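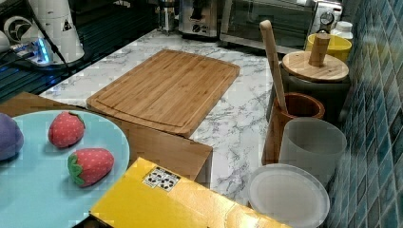 Last updated April 30, 2021

From the Tivley Kitchen: What We Have Been Collecting This Spring

Hello again, friends, and thank you for all the kind notes after the last issue. Several of you wrote in asking what goes on in the collecting kitchen all day, and one reader wanted to know whether we get to eat anything, so I thought I would give this month's long item over to it. Get yourself a cup of something, because I do tend to go on once I get started on this subject.

For those who joined us lately, Tivley is the part of our work that gathers examples of everyday kitchen jobs, and Sukus is the learning system that studies them. One example is one short recording of one small job done from start to finish by a person guiding the motions. Put the strawberry on the board. Take the strawberry off the board and set it back on the plate. Move the board a little to the left. They are very plain jobs, the sort of thing you do while talking on the phone, and the whole point of our spring has been to do them over and over in as many slightly different ways as we can think of.

The current round is the one we call Prisa. It is a set of 20 jobs, all of them built around a cutting board and a plate of soft toy food, and we have been at it for most of the month. The goal for the round was 380 good examples. I am very happy to say we finished with 485 — a good deal more than I would have dared to promise you in the winter! Part of that is simply that we got better at setting up between recordings. At the beginning we fussed over every little thing, and by the last week the plate was loaded and the board was down before the kettle had boiled.

Now, about the soft food. I have a great fondness for the plush strawberries, with their green fabric leaves and their little dotted seeds, and I was glad when they made it into the round. They squash when they are picked up, and they don't always land the way you expect, so one will end up upright and another on its side, and then the next person has to start from there. Early on we were tidying them after every turn, leaves up, side by side, very handsome. Then somebody looked through a whole morning of recordings and saw that Sukus was getting the same strawberry in the same pose time after time. So we stopped tidying. These days we tip the food onto the plate and leave it where it falls, and the examples are much more useful for it.

The same goes for the cutting board. In the first batch it was lined up square with the counter every single time, and it took some retraining of my own hands to stop doing that. I was raised to straighten things. A board at a bit of an angle is how boards mostly live in people's homes, and a system that has only ever met a straight one can get into a real muddle over a crooked one. We also ask people to put it down somewhere new after each handful of recordings, and the groove around the edge gives them something to think about too, as a toy set down half over it will rock a little before it settles.

We went back and forth for quite a while over how much to clear off the counter. Our friends at Boyer, who are running a similar collection with blocks and cups, work on a plain table with hardly anything on it, and their recordings are lovely and easy to look through. We went the other way. The utensil crock stays out, and the canister with the wooden lid, and the toaster oven at the back, and whatever cups or lids have found their way down beside them. Sukus is meant to be of some help in kitchens, and I have yet to visit a kitchen with nothing on the counter. I know I couldn't show you mine! The two collections are going to be compared over the summer, and I am looking forward to that more than I can say.

A word about which examples we keep, as that was another question from the mailbag. We keep a recording when the job got done and the motions were fairly smooth. We also keep a good number where something slipped and the person put it right, for instance when a toy rolled away from the board and had to be fetched back. Those used to go straight in the bin. It seemed a shame to me even then, and in the Prisa round we have been setting them aside in a folder of their own with a note on what went wrong and when the fix began. What we do throw out are the ones where the person stopped halfway, or where the label says one thing and the hands did another. That last kind is sneakier than you would think. "Put the strawberry on the board" is a perfectly clear label until there are two strawberries on the plate, and then you have to say which one you mean. We rewrote the wording for 4 of the jobs on account of that, and went back over everything recorded under the old wording, which took up a long afternoon and most of a tin of shortbread.

(So yes, to the reader who asked, we do eat. Just never off the blue plate.)

What comes next? In June we begin a round with lids and containers, putting a lid on, taking it off, finding the right lid for the right pot. Lids are hard. They are thin at the edge and they lie flat, and picking one up off a smooth counter takes a patience I don't always have myself, so I expect our first week to be slow going. I would like to have some real cloths and sponges in as well, if we can agree on how to write the labels for folding, a subject on which there are strong feelings around here.

If you would like to lend a hand with the lids, we have room for a few more people on the morning turns. You don't need any background at all. The first session is mostly practice, and none of the practice recordings are kept unless you want them to be, so please don't be shy about making a mess of it. Write back to this newsletter with the word "lids" at the top and tell me which hours suit you.

And do keep the questions coming. I read every one, even when it takes me until the next issue to answer.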